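**About Kiscombe Stone & Tile**

Kiscombe supplies and fits stone benchtops, wall tiles and splashbacks for kitchens, laundries and bathrooms. We work mostly on houses, with a smaller share of cafes, clinics and school canteens. The business is owned by Julián Requena and Eamon Scanlon, who met as apprentices and still go out on site most weeks.

**How we started**

Julián was cutting hearthstones in a rented shed behind a tyre shop. Eamon was tiling for a builder and was tired of waiting on benchtops that arrived a week late and a few millimetres out. They began quoting jobs together, one doing the tops and the other the walls, and found that most arguments on a kitchen job happen at the join between the two. Having both trades under one roof removed a lot of those arguments.

The first workshop had room for one saw and no room for the offcuts. The current one is at 93 Julier Road and has a covered slab yard, a polishing bay and a small showroom at the front. The yard is open to customers by appointment. Please wear closed shoes.

**What we do**

- Measure, template, cut and fit benchtops in marble, granite and limestone
- Supply and lay wall and floor tiles, including mosaics and checkered layouts
- Repair chips, re-polish worn tops and reseal older stone
- Match tiles for part replacements where the original range has been discontinued

We keep over 200 tile colours on the showroom boards. Our two house ranges are Thampi, a square wall tile in earth tones, and Diltia, a longer tile in greys and off-whites. Everything else is ordered in, and lead times are written on the quote.

We don't do cabinets, plumbing or electrical work. If you need those trades we can give you a few names, but you would be dealing with them directly and we take no commission. 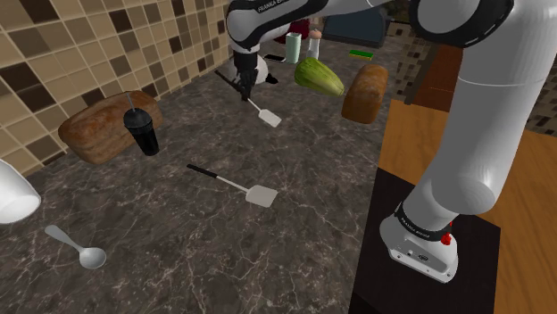
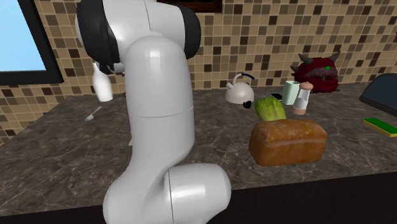 *A white arm at the counter, two views.*

**Choosing stone**

Natural stone varies from slab to slab, so we ask every customer to see the full slab before we cut. A hand-sized sample of a veined marble tells you very little about the rest of it. Bring a cupboard door and a tile if you have them. The yard has daylight down one side and ordinary ceiling lights down the other, and it is worth looking under both.

Marble marks. Lemon juice, vinegar and red wine will leave dull spots on a polished finish, and sealing slows this down but doesn't prevent it. Some people like the wear and some can't stand it. We would sooner lose the sale than get the phone call later. Granite is more forgiving for a family kitchen, and a honed finish hides more than a polished one.

**Our workshop**

All cutting is done wet, with extraction at the benches and fitted masks for anyone on the floor. We don't dry cut on site. If a top needs trimming at your place it goes back on the truck – this can add a day, and we allow for it in the schedule.

Slurry is settled and the water is reused. Offcuts large enough for a chopping board or a windowsill go in the rack by the front gate and are sold cheaply, cash or card.

**Working with us**

Send us a rough sketch with measurements and we will reply with an estimate. If you're happy with the estimate we come out to measure properly, and the price after that visit is fixed unless you change the design. We take a deposit when you choose your slab and the balance once the job is fitted.

Workmanship is covered for 2 years. Bring up any problem with grout, joins or edges in that time and we'll come and look at it.

Page last updated Sep 16, 2019.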